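Tag der offenen Tür mit Roboterlabor - lohnt sich das für Laien? Und was fragt man da?

Hallo zusammen, ich war letzten Monat bei einem Tag der offenen Tür bei Greltlow in Soteddale und hänge seitdem an dem Thema fest. Eigentlich wollte ich nur meine Nichte begleiten (sie überlegt, ob sie was mit Mechatronik machen will), aber am Ende stand ich länger an der Absperrung als sie! Vorgeführt wurde das Greifen von Alltagssachen aus einer Kiste, also kein Autowerk, kein Schweißen, sondern Bürsten. Ein Bild habe ich gemacht:
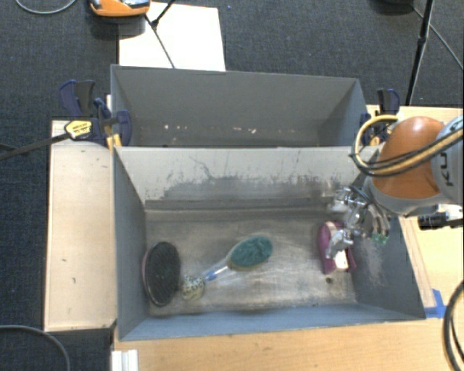

Greifvorführung bei Greltlow, drei Teile in der grauen Kiste

Jetzt meine Frage: Warum nimmt man für so was ausgerechnet Bürsten? Ich hätte mit Würfeln oder Dosen gerechnet. Der Mitarbeiter hat was von 1.152 Griffen erzählt, die sie als Testreihe fahren, aber es war laut und ich habe nur die Hälfte verstanden. Im Mai ist in Wornthorpe noch so ein Termin, Eintritt 6 Euro. Fahre ich da hin oder sehe ich nur dasselbe nochmal?

gepostet von kistenfee

Magyar
Schöne Frage, ich arbeite selbst in der Kommissionierung und wir hatten so eine Anlage mal zur Probe da. Würfel sind halt langweilig, die haben gerade Flächen und da findet fast jeder Greifer was zum Anpacken. Eine Bürste hat einen Griff, einen Kopf und lauter Borsten, und je nachdem wie sie liegt, sieht sie für die Kamera komplett anders aus. Bei dir liegt die grüne ja schräg mit dem Stiel fast an der dunklen ovalen dran - genau solche Lagen haben bei uns Ärger gemacht. Dazu kommen der spiegelnde Boden und die Kistenwand. Die dunkle liegt dicht an der Seite, da muss der Greifer erst mal hinkommen, ohne anzuecken.
Zu den 1.152: Könnte eine Kombination aus Gegenständen, Lagen und Wiederholungen sein, aber das ist geraten. Frag beim nächsten Mal, was als Fehlversuch zählt. Bei uns hieß es erst, 2.000 Griffe ohne Problem, und dann waren die zweiten Anläufe gar nicht mitgerechnet.
Ich würde hinfahren. Und geh früh hin, um zehn ist noch Platz und die Leute haben Lust zu reden. Nachmittags sind die heiser.

schraubenkarl_77
bürsten weil billig. fertig

tante_relais
In Wornthorpe war ich letztes Jahr, ist mehr für Familien, viel Basteln und Kuchen und ein Arm, der Bonbons verteilt. Nett, aber wenn du dich fürs Greifen interessierst, bist du damit schnell durch. Für deine Nichte ist es trotzdem gut, die Azubis stehen selbst am Stand und erzählen, wie die Ausbildung läuft (auch das, was nervt). Parken kostet extra, nehmt den Bus.

kistenfee
Danke euch! Das mit den Fehlversuchen schreibe ich mir auf. Wir fahren hin, meine Nichte hat beim Wort Bonbons sofort zugesagt - sie ist siebzehn.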